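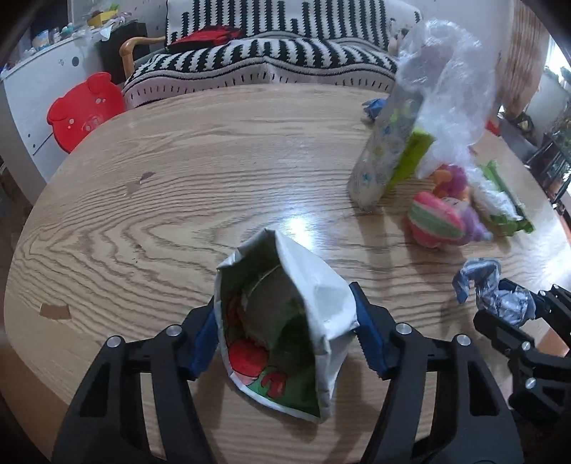

Can a machine tidy the living room table for me yet?

Parts of it, slowly, if a person has shown it that kind of table many times over. A whole room on an ordinary evening, with nobody watching over it, is still some way off, and we would rather say so at the top of this file than let you find out after the download.

Flosesetti: table clearing in lived-in rooms

README, last revised 21st December

Welcome, and thank you for reading the README before opening the archive. Flosesetti is a set of 600 recordings of people clearing tables at home with a hand-held gripper in each hand. There is no robot in the recordings. A person does the work, the grippers record the motion of the fingers, and the hope is that an arm with the same fingers can learn the job afterwards. Nayeli Escobedo and Jaanus Rebane planned the set, Uliana Shevchuk did most of the labeling, and Lieselotte Harms wrote the loading scripts and has been very patient with all of us.

What the work looks like

We asked people to leave their tables as they were. That means snack bags, candy wrappers, toys, bottles and the odd thing that has no obvious home. Wrappers and thin plastic are the hard part, and if you have ever tried to pick up a crumpled one with salad tongs you will know the feeling. A bag changes shape as soon as you squeeze it, so the place where you meant to hold it may have moved by the time you get there. Glossy tabletops add their own trouble, because a patch of glare can look a good deal like a scrap of foil to a model that has only seen matte surfaces. 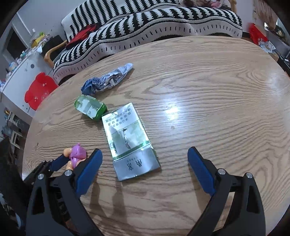 Then there is the question of what counts as trash. A flat carton could be full or empty, and a toy lying upside down might be broken or might be somebody's favorite. Our labels record what the person chose to do with each thing, and we make no claim that another household would choose the same. Jaanus wanted a single rule for all homes and Uliana talked him out of it, over the better part of March.

How the set is divided

Of the 600 recordings, 181 are kept back for testing. Another 188 have written notes on every grasp, including the fumbles, which we left in on purpose. The remainder carry only a start label and an end label. The two groups do not overlap, so please don't train on the test recordings and then write to tell us how well it went — we have had that letter already, and it was a very cheerful one.

What we have managed so far

Aurelio Huerta trained a small model, which we call Fanditz, on the training part. It is fairly dependable with rigid things that sit alone, such as a cup or a block. It is poor with foil, poor with anything lying against something else, and it has no idea when it is finished. It will go back and move a bottle it has already moved. We are fond of it all the same, but none of us would leave it alone with dinner dishes.

Known problems

Wide lenses bend straight edges near the border of the view, so use the calibration file if you measure anything there. One hand often hides the other. Some early recordings have the left and right finger widths swapped, and these are listed in the errata file.

Questions are welcome through the issue page. Lieselotte reads everything, though she may take a while to answer over the holidays.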